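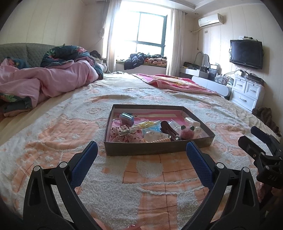 How do I wash a chenille bedspread without all the tufts coming out?

Cool water, gentlest cycle you have, very little detergent, inside out if it's a cover, folded in on itself if it's a flat spread. Don't wring it. Dry it flat or over two lines, and shake it hard when it's nearly dry so the tufts stand back up.

Posted in Home > Laundry and bedding

Longer version of my problem, for anyone with time. Double bed, thick white chenille with the raised swirls and bows, and peach and orange checked patches under the pattern. Bought second hand at the Skasville market in September, no care label, just a stub where one was. Seller said "just bung it in" but she was also selling a toaster with no plug so.

Three things worry me.

First, the tufts. A few are already loose on the one side where people sit to put their shoes on. If I pull them they slide right out. So I stopped pulling them.

Second, the orange. Will it run into the white? I dabbed a bit with a damp flannel and got nothing on it but that was cold water and thirty seconds.

Third, the weight. My machine is a small Kendov, takes six kilos, and this thing dry already fills the drum to the top. I weighed it on the bathroom scales by holding it and got two different answers.

Also it's where everything gets dumped. Hair things mostly, scrunchies, claw clips, the lot. I've started keeping it all in a shallow cardboard tray so I can lift the whole lot off in one go at night, but clips still catch on the loops if they miss the tray. If anyone has a way of mending a snag I'd take that as well. And a tea stain, small, near the foot end. Old I think.

Don't want to pay for dry cleaning unless I have to, the place on Bielecka Street quoted me more than I paid for the spread.

Stanisława Kaczmarczyk

I've had four of these over the years, two from my mum, so here goes, in no order, sorry, writing this on my break.

Loose tufts first, before it goes anywhere near water. Turn it over and look at the back. You'll see the little stitches where each line of tufting runs. Where it's loose put a few running stitches along in white cotton, small ones, catching the base of the tuft. Doesn't have to be neat, it's the back. Don't use glue, my sister did and it went yellow and crunchy.

Snags: don't cut the loop. Blunt needle, or a fine crochet hook, from the back, and ease the thread through till it's level with its neighbours. If it's pulled right out flat just trim it to the same height as the rest and stitch underneath.

Colour. Your flannel test was fine but do it again with warm water and a drop of the detergent you mean to use, press a white cloth on it and leave it ten minutes, put something heavy on top. Do it on the orange AND the peach, they might be different dyes. If you get any colour at all then cold only, and put a couple of colour catcher sheets in. Don't leave it soaking. Soaking is how mine went pink down one side.

Machine. If it fills the drum dry, don't. Sorry. It'll get heavier than you think and the water can't get round it, plus it bangs about on the spin and that's what pulls the tufts out, more than the washing does. Take it to the launderette and use one of the big ones. Mine cost a few quid. Wash it on its own. Nothing with zips, nothing with hooks, check for hair grips in the folds!! I found one in the door seal after, with half a tuft round it.

Spin on low. 600 if the machine lets you pick. It will come out very wet, take a big bag or a plastic box because it'll drip all over your car.

Drying. Two lines a foot or so apart, so it hangs in a sort of U and the weight's shared. Tufts facing each other on the inside, they rub a bit in the breeze and fluff up. If it's indoors weather, over the banister with a towel under, turn it every few hours. Not on a hot radiator, goes stiff. When it's nearly dry get somebody on the other end and shake it like you mean it. Outside if you can, there will be fluff.

Never iron it. If it's creased, hang it in the bathroom while you have a bath.

Tea stain: try a bit of bicarb paste, leave it twenty minutes, dab off, rinse. Old tea doesn't always shift. On white you could use an oxygen stain remover but keep it well off the orange bits. I wouldn't use bleach, weakens the cotton and then the tufts go anyway.

And yes to the tray. I'd go for one with a lid, mine had a cat problem.

Edited to add: somebody will tell you to tumble dry it. You can, low heat, last half hour only, and clean the filter halfway through becuase it clogs.

Czesław Mazurek

Tumble dry works great, mine comes up lovely. Full cycle. Never had any bother.

Posted by orla_p

Depends how old it is I think? Mine was new, from Covov, and the label said 30 degrees and tumble low. If yours is an old one the cotton base can be quite thin by now. Hold it up to a window and look through it from the back. If you can see light in patches where people sit, that bit's worn and I'd hand wash in the bath instead.

Bath way: fill it a third full, cool, dissolve the detergent first before the spread goes in or you get white streaks. Push it up and down with your hands, five minutes. Let the water out and PRESS it against the bottom of the bath, don't lift it while it's full of water, the weight will rip the base. Rinse at least three times. It takes ages to rinse, the tufts hold the suds. Then roll it up in every towel you own and kneel on it.

Your back will hurt. Do it in the morning on a dry day or you'll be up till midnight with a wet bedspread and nothing to sleep under.

Don't bother with fabric softener, made mine go flat.

Posted by hm_dunstall

Thanks all. Did the window test, one thin bit on the shoe side, rest looks solid. Warm water test on both colours, nothing on the cloth. So I've stitched the loose line (took two evenings, it's not pretty) and I'm doing the bath for this first wash then maybe the launderette next time if it holds up.

Czesław, do you go right along the whole row when you stitch or only where it's loose? I stopped an inch past the last wobbly tuft and now I'm wondering if I should of carried on to the edge.

Stanisława Kaczmarczyk

An inch past is fine. Check again after it's dry, there's usually one or two more that let go in the water. Keep any that fall out, you can thread them back through from behind.

Czesław Mazurek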